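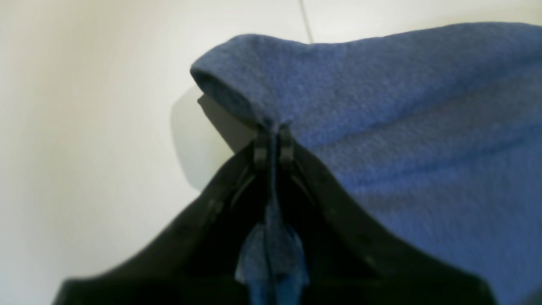 Why Are Towels Bumpy?

Go rub a T-shirt. Now rub a bath towel. Not the same, right? The T-shirt is flat and smooth. The towel is fuzzy and kind of lumpy, and it's a whole lot better at drying your hair. So what's going on in there?

Loops!

Get up really close to a towel – nose close – and you'll see tiny loops of thread sticking up all over. Hundreds and hundreds. Cloth with loops like that is called terry cloth. (Who was Terry? No idea. Some people think the word came from a French word for "pulled," but word experts aren't sure.)

How the loops get there

Most cloth is made on a loom. One set of threads goes up and down, another set goes side to side, over and under, over and under. Flat cloth, done.

A towel needs an extra set. These threads are left slack, so when the loom pushes everything together the slack ones have nowhere to go but up. Pop – loops. Usually on both sides, front and back.

Why loops drink water

Water likes to climb into small spaces. Dip the corner of a paper towel in a cup and watch the wet part creep up. That's called wicking. A towel full of loops has lots of little spaces, plus way more thread touching your wet arm then a flat cloth would. More thread, more places for water to go.

Cotton helps too. Lots of towels are cotton, and cotton fibers soak water right up.

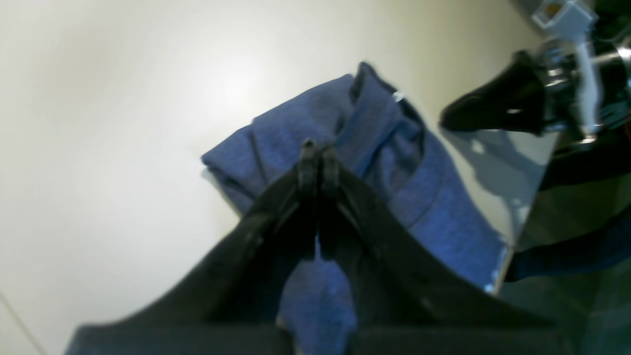
Words by Margareta Bucur
For the Flultstead Kids' Page, August

Pick it up and see

Pinch a towel in the middle and lift. It doesn't come up flat like a piece of cardboard. It bunches where you pinch, then the rest droops down in folds. Cloth is bendy in every direction, and gravity pulls on all the parts you aren't holding.

Makes towels tricky to fold! Grab the middle and you get a lump. Grab two corners and you get a nice straight edge along the top. So – corners first.

Can't find a corner? Slide your fingers along the edge. Feel that thicker strip? That's the hem, where the cloth is turned over and sewn down so it won't fall apart. Follow the hem and you'll bump into a corner sooner or later.

Try it: the spoon test

You need:
3 cloths – an old towel, an old T-shirt, a cloth napkin
A tablespoon
Water
A tray

Lay the first cloth on the tray, folded in half. Pour on one spoon of water. Wait while you count to ten. Lift it up. Is the tray wet underneath? Keep adding spoons until water comes through. Write down your number, then do the next cloth. Which one held the most?

Brand new towel acting weird, with the water just sitting on top in beads? Happens. New cloth can have a slippery finish on it from the factory. Wash it a couple times adn try again.

Words to know

Terry cloth – cloth with loops
Loom – machine or frame for weaving
Wicking – water creeping through small spaces
Hem – a folded edge, sewn down

Hang your test cloths up to dry when you're done, please. Spread out flat, not in a ball on the floor. A balled-up towel takes ages to dry and then it stinks.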